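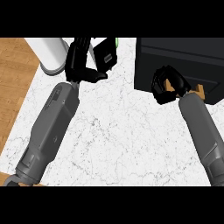 Talleo bench: comparison of controllers for two-arm drawer tasks
Progress report to the Nurkdale fund, July 2019

1. Status

Work package 2 is on schedule, and work package 3 started ahead of the plan. The simulated bench is stable enough to leave running overnight. Both controllers under test now use the same arm model, the same hand model and the same start poses, so results can be compared directly for the first time. No change to the budget is requested.

2. Purpose of the period

The proposal asked whether a two-arm system with multi-fingered hands can pull a drawer by its handle with one hand while the other holds an object ready to be put away. Two controllers are being compared. The first, Himier, plans a full path for both arms and replays it with small corrections. The second, Athumani, takes a new decision at each step from the simulated cameras and the joint readings, and plans nothing in advance. Himier was finished last year and serves as the baseline. Athumani is the part paid for by this grant.

3. Work done

The bench was rebuilt around a marble countertop with a black cabinet on it. The earlier plain gray table gave the camera-based controller too easy a background, and its scores did not carry over when the surface was changed. The veined marble is harder on edge detection and closer to what the partners in Nurkdale expect to use later.

Contact settings for the fingers were tuned over 20 short runs. The first values let the fingertips sink into the handle under load, and the drawer then moved with almost no grip. After tuning, a poor grasp slips as it should. Scores from before this change have been withdrawn from the shared sheet and should not be quoted.

A total of 1176 trials have been logged since then, split evenly between the two controllers. Each trial starts from a stored pose and ends when the drawer is open past the set mark, when the held object is dropped, or when the time limit is reached.
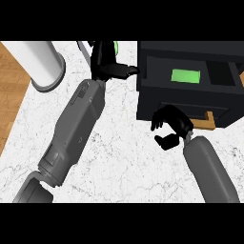 The most sensitive phase is the approach to the lower drawer. The tan handle sticks out over the marble, and the hand has to come in with the fingers open wide enough to pass around it but low enough to keep the back of the hand clear of the drawer face. Himier handles this well when the cabinet is exactly where the model says it is. With the cabinet shifted by a few millimeters, it tends to close too early and push the handle sideways. Athumani corrects for the shift in most cases, but it is slower and sometimes hesitates just short of contact until the time limit ends the trial.

4. Results so far

With the cabinet in its nominal position, the two controllers are close, and Himier has a small lead in time to grasp. With the cabinet moved at random, Athumani leads clearly on completed pulls. The margin will be reported once the log has been checked – see the next paragraph.

A review of the log found 122 trials in which the left hand touched the cabinet while the right hand was working. These were scored as normal. They are being replayed with the contact check switched on, and any that fail will be moved to the failure count. Most come from one group of start poses in which the left forearm begins too far forward. The two controllers are affected in similar numbers, so the ranking is not expected to change.

5. Problems

Replay is slow. A full pass over the log takes roughly 5 days on the current machine, mainly owing to the finger contacts. A simpler contact shape for the palm has been tried and saves time, but it changes the outcome of some borderline grasps and has been put aside.

The camera views are cropped at the top, and the far part of the workspace is lost at certain arm heights. Athumani was trained with this crop. Changing it now would mean training again, so the crop stays fixed until the comparison is closed.

6. Next period

– Finish the replay and issue corrected scores for both controllers.
– Repeat the approach tests on the upper drawer, which has a different handle.
– Add the step of placing the held object in the open drawer.
– Freeze the Talleo bench settings and send them to Nurkdale with the trial log.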